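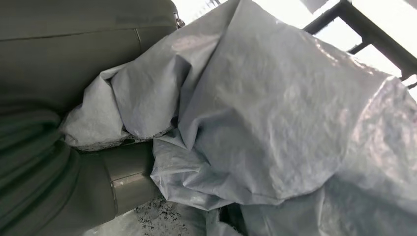
Vol. 2, p. 101

Prukik (tarp and sheet handling kit)

Prukik is an add-on kit for robot arms, sold by Brastora of Ustby. Made for handling large flexible sheets — woven plastic tarp mostly, also dust covers, pallet wraps, drop cloths. Consists of a gripper with swappable fingers, a small wrist camera, a padded fabric sleeve for the arm, and the Yadav software package. Sold as a kit or as a monthly service with setup included. Arm not supplied.

Background

Work on the kit started in a tent rental shop in Ustby, where folding and bagging tarps took up most of the off season. Girish Kaushik built the first fingers. Brijesh Tyagi wrote the early version of the control software, at that time without a camera at all; the arm closed on the sheet by feel and pulled. Results were mixed. The camera came in with the second version, and Brastora took over sales the same August.

The name Yadav was first used for the whole product and later kept only for the software. Some older price lists still use it for the kit, which causes confusion when ordering spares.

The problem

Rigid parts keep their shape when picked up. Sheets don't. A tarp that has been dropped or dragged bunches into deep pleats, and the arm may end up with a thick fold pushed against it, or with its far end hidden under the material. Shiny plastic adds trouble of its own: ridges throw back bright light, the weave shows only on the smoother, well lit panels, and a window behind the work can wash out part of the view. Cut or torn edges fray into loose threads, and a tangled fringe is harder to follow than a clean hem.

Yadav handles this by looking for edges first and corners second. When neither is found the arm lifts the nearest fold a short way, lets it fall, looks again. Up to 18 tries, then it stops and calls an operator. Frayed edges have there own setting, off by default.

Components

Gripper. Two fingers, flat or ribbed. Ribbed ones hold wet plastic better but mark thin film.
Wrist camera. Fixed mount, short cable, clip-on hood against glare.
Sleeve. Padded fabric, fits over the arm below the wrist. Washable. Comes in one size, which is a known complaint.
Software. One license per arm. Updates for 30 months, after that a yearly fee.
Spares bag. Finger pads, screws, a second hood.

Uses

Spreading a cover over stored goods, pulling one off, finding an edge in a heap, folding in halves. Covers draped over racks or railings are listed as supported, though the manual asks that the arm be kept clear of crossbars and that the route be taught by hand the first time. Full folding into a bag is not offered. It was shown as a test feature and then droped from the brochure.

Service plan

A Brastora technician does the mounting, teaches two sheet sizes and stays for the first shift. Extra sizes billed one by one. Phone support opens at 7 a.m. Sarita Khurana, who runs the plan, has said that most calls concern lighting — moving the station away from a window usually settles it.

Reception

Trade reviewers liked the edge search and the easy finger swap. Vlastimil Sýkora, writing after a long loan of the kit, called it "slow but stubborn" and preferred it to suction cups on woven material, where air leaks through worn spots. He disliked the sleeve: warm to work around, collects threads, has to be pulled straight after nearly every job. Booker Kapoor tested the service plan for a warehouse newsletter. Good setup visit, poor paperwork. His main objection was price, with the arm bought separately and the yearly fee not shown on the first quote.

Both noted that silver and clear sheets gave more failed tries than green or blue ones. Brastora recommends the hood and a lower camera exposure for these.

Versions

Version 1 — no camera, withdrawn. Version 2 — current, described above. A wide model with a longer finger reach is listed as planned, no price given.

See also: Sheet handling; Flexible materials; Robot sleeves and covers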